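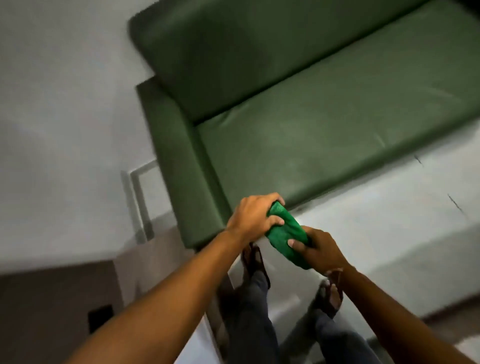 Quick one on leatherette as I've got to be out the door in a bit. Yes you can clean it with water and a drop of washing up liquid, no you don't need the Plistedach stuff, I've had a bottle under the sink since July and used it twice. What matters is how much water you leave in the cloth. Mine's the bright green microfibre sort, a lot louder than the olive of the sofa, and I do it with both hands, twist it right up into a fat roll and keep going till it stops dripping. Then once more. If it leaves beads on the seat it's too wet, simple as that. Water gets down the seam at the back of the seat and sits there and then you wonder where the smell's from.

On January 2, 2026, Chathurika Munshi wrote:
> Hello all, we've been given a green leatherette sofa, the
> Vandine two seater, for the front room. It's in good nick
> but there are pale marks on it here and there and the
> arms feel a bit sticky. Işık on the parade want 33 pounds
> for a cleaning kit and I'd rather not. Is washing up
> liquid safe? And does anyone know if the pale marks are
> dirt or if the colour has gone? My mother says vinegar
> but she says vinegar for everything.
> Chathurika

Right, in order.

33 pounds is daft. Don't.

Vinegar – I wouldn't, not neat anyway. Took the shine off a footstool at the Velcombe house and it never came back. Someone on here will say they've done it for years with no bother and fair enough, but I'm not risking it.

Pale marks. Could be either. Try a fingernail wrapped in the cloth, very gently, and see if any of it lifts. If it goes ragged at the edges and comes away in bits it's on top of the surface, old polish or soap most likely. If nothing shifts and you can feel a rough patch then the top coat's been scraped and no amount of wiping will help. Look at it with the light coming from the side, they hide otherwise. 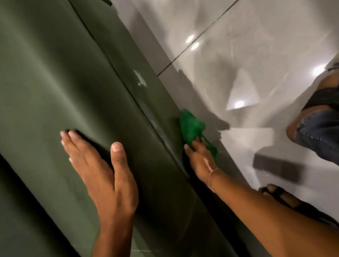 Whitish mark on the green, just by the long dark line.

Sort of thing I mean. Leave anything like that till last or you'll spend the whole afternoon on one spot and never get to the arms, ask me how I know.

Sticky arms is hands and hair, basically. Worst on the front where people hang on to get up. Go over them twice with a clean bit of cloth each time, refold it as you go, then plain water, then dry. The drying's the bit people skip and its why they end up sticky again by the next week, the soap's still there. 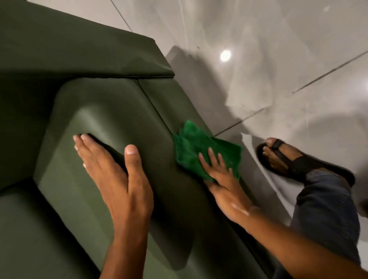

And do the outsides of the arms as well, all the way down. Everyone does the seat and the tops and forgets the sides, which is where the hoover bangs into it and where you get that grey line near the floor. I lean one hand on the arm to keep it steady and rub with the other, otherwise the padding moves about and you're just chasing it. Short strokes along the seam, not accross it, or you push the muck in.

Don't use the rough side of a sponge. Don't use baby wipes either, I know they were recommended on here a while back but they left mine tacky.

If you've still got marks after all that then write back and say where they are. There's a bit in the old digest on colour balms, number 73 I think, but I've not tried any so can't say. Test underneath first whatever you do.

Got to run – will look at replies tonight. Someone else can answer the one about the curtain hooks.

R.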